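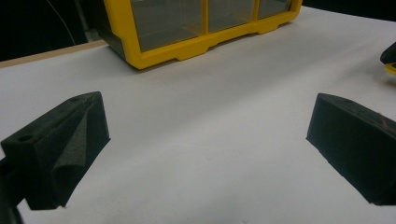

1/ Nine-drawer organizer, yellow frame, black top, carrying handle. A thread on laying one out for small parts. Long, mostly about drawer assignment and labels.

2/ The unit came from Malhotra, the hardware store, and replaces two cookie tins. The tins held everything: picture hooks, fuses, felt pads, tape ends, the spare keys for a cabinet I sold in October. Retrieval time from a tin is bad and gets worse with each addition.

3/ Layout is a three-by-three grid. I refer to drawers by row and column, rows from the top, columns from the left. Top right is 1-3. Bottom left is 3-1. Write this down somewhere before you start. If a second person in the house counts rows from the bottom, the scheme is dead within a week.

4/ Clear fronts do not replace labels. With a dark interior behind it, clear plastic goes gray, and a black screw in there is close to invisible from normal standing distance. Light-colored parts do better. I put felt pads and wall anchors where I can get away without reading anything, and everything dark gets a label.

5/ Drawer 1-3 is the most used drawer. I'm right-handed and it clears everything above it. Tape goes there. Picture tape, masking tape, the thin stuff for cable ends. If you are left-handed, mirror the whole plan and use 1-1.

6/ Pull length matters more than I expected. A top drawer pulled far out hides the one under it, so 2-3 is effectively out of service while 1-3 is open. Don't pair things you need together in a vertical stack. Tape over tape dispenser refills was my first plan and it was a bad one. Pair side by side: 1-2 and 1-3.

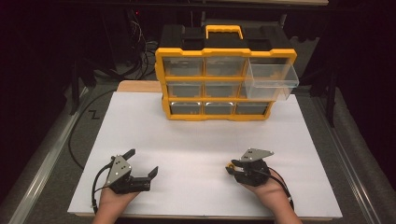
7/ Genalyn Enriquez wants to know why the heavy stuff isn't in the top row, where it's easiest to see. Weight. Heavy drawers go at the bottom. My box of masonry screws is 550 g and it lives in 3-1. With that much mass up in row one and the drawer pulled far out, the front edge wants to come down. With it in row three I can be careless.

8/ Current assignment:
1-1 felt pads, rubber feet
1-2 scissors (short pair), pencil stubs, dispenser refills
1-3 tape
2-1 picture hooks, small nails
2-2 wall anchors
2-3 fuses, spare bulbs for the oven and the fridge
3-1 masonry screws
3-2 wood screws
3-3 hex keys, the odd furniture bolts

9/ The spare bulbs are in there under protest. The oven one fits. The 3000 K bulb for the hall lamp doesn't, by the width of its base, and is back in the closet.

10/ On 3-3. Every household has a population of furniture bolts with no known furniture. I keep them for one year in a bag with the month written on it. After that they go in the scrap metal can. I have never once had to regret this, though I have only been doing it for two years.

11/ Labels. I used Zellum paper labels, the removable kind, with pencil. Marker bleeds at the edges and you will rename at least a third of the drawers in the first month. Put the label low on the drawer front. The finger notch is along the top edge and a label placed there gets rubbed off by thumbs.

12/ Work surface: big white board on the table, organizer at the back, sorting space in front. White is the right color for this job. Small dark parts show up on it, and a dropped washer can be found without a flashlight. A towel does the same thing worse, with screws catching in the loops.

13/ Sorting procedure, for the people who asked last time:
Tip out one tin only.
Pull anything that isn't hardware (coins, batteries, buttons) and get it off the board.
Group by drawer, then by size.
Load the bottom row first.
Close each drawer fully before opening the next.

14/ Step five gets skipped by everyone, me included. It exists to stop you from lifting the unit by the handle with a drawer still out. I have done that with an older cabinet. It had 856 brads in it according to the box, and I was picking them out of the rug until spring.

15/ Dividers. The Sollimura inserts I had from a different cabinet are 3 mm too wide for these drawers and I am not going to sand plastic for an afternoon. Folded card from a cereal box works. Cut it slightly tall, crease it once, wedge it. It will not stop the smallest washers from migrating. For those I use a pill bag inside the drawer.

16/ Resist filling a drawer just for being there. My first pass used every drawer and the result was four drawers with a single type of thing in each and one with eleven types. Merging 2-1 and 2-2 is next on my list, which frees a slot for cable ties. They are currently in a mug.

17/ Round things deserve a note. Rings and rolls of tape don't stack well in a shallow drawer. Lay them flat, toward the front where fingers reach first. If a roll is too wide to lie flat, it doesn't belong in the unit at all, and the big packing tape stays on a hook on the closet door.

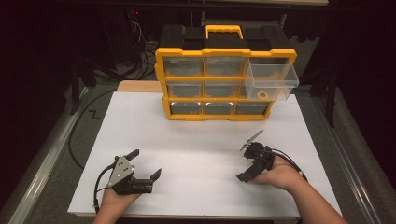

18/ Can you carry it by the handle when all nine drawers are loaded? Across a room, with every drawer shut and the unit kept level, fine. For stairs I use two hands, one on the handle and one flat against the drawer fronts. The drawers have no latch that I'd trust at an angle.

19/ Cleaning: take one drawer out at a time, tap it over the trash, wipe with a damp cloth, dry it before the metal goes back. Skip anything with solvent in it. I clouded a drawer on the old cabinet with label remover and it never cleared up.

20/ Alternatives I looked at. The Plirisow tray system is flatter and fits a kitchen drawer, but the lid has to come off for every single item. Glass jars are good for one kind of screw and poor for twelve. Another tin was considered for less time than it takes to type this.

21/ Open issues: 2-3 is still shadowed by 1-3, and fuses are exactly the thing I'll want in a hurry in the dark. Probably swapping them with the felt pads in 1-1. That means two labels and an eraser. Will add a post here if the new layout survives the month.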